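Subject: Re: [smallshops] Kraft rolls vs. bubble for winter parcels

On Friday, November 4, 2022, a list member wrote:

> We're down to the end of our bubble wrap and the price went up again. Thinking of going to brown paper for everything. We mostly ship mugs and small plates, a few glass ornaments before the holidays. Questions: what weight of paper, do you need a machine to crumple it, and does it hold up if the parcel sits in a cold truck for three days? Also where do people buy it without taking a whole pallet?
>
> We tried newsprint in March and the ink came off on the white glaze. Don't want that again.

We went over to paper two years ago, so I'll take these in order.

Weight: we tried three. The lightest one tears when you pull it around a handle and goes flat in the box. The heaviest is stiff enough to scratch soft finishes, and it's hard on the hands by the end of a shift. The middle one is what we stayed with. If your supplier only lists it as "light" or "heavy," ask for a few sheets before you order. Udov sent us samples for free and Zornetti charged postage.

Machine: no. We looked at one from Drotov and it made sense for a shop sending out 1,000 parcels a month. We send 100 in a good month. Pull off an arm's length, crumple it into a loose ball, open it up again and wrap. The second crumple is where most of the cushioning comes from. New people skip it and then wonder why the box rattles.

Cold: I haven't seen any difference. Damp is worse. Paper that has been stored in our back hall takes up moisture and stays limp, and it doesn't spring back when you press it. We keep the rolls upright in the front room now, off the floor, with a bag over the top.

Glass ornaments: I'd still use tissue first, then paper. Put the hollow ones in a small inner box and pack around that box on all sides, including underneath. Most of our breakage was at the bottom corners, where we'd been lazy with the first layer. The carrier wouldn't pay on those claims, either – they said the padding was too thin, and they were right.

Buying: Trương will sell single rolls if you pick up. Udov has a minimum of 5 rolls, which lasts us through the winter. A roll doesn't take much room once you find a corner for it.

Ink: plain kraft hasn't marked any of our white glazes. I would stay away from anything printed, even on one side. We had a batch with a logo on it and the logo came off on a cake stand.

Leftovers: we used to throw out the creased ends. Now they go in a bin and get used as void fill, or get turned into something for the table. Crumpled kraft holds a shape well enough to make a bowl with a folded rim. The one here has a red paper flower and a green ball in it.
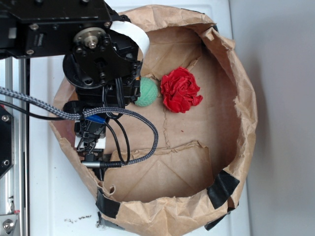

One subscriber wrote to me off-list that their customers complained about the paper at first, mostly because it takes longer to unwrap, and that the complaints stopped once they put a note in the box saying it could go in with the recycling. They also said to leave the tape off the inner wrap, since people cut toward the mug to get it open.

I agree on the tape. We tuck the ends under and let the box hold it closed.

One thing I can't answer is cost per parcel against bubble at today's prices. I worked it out when we switched, but that was on an old price list. If anyone has split an order with a neighbor shop lately, please post what you paid and whether delivery was extra. I'd go in on 50 rolls if enough of us are within driving distance.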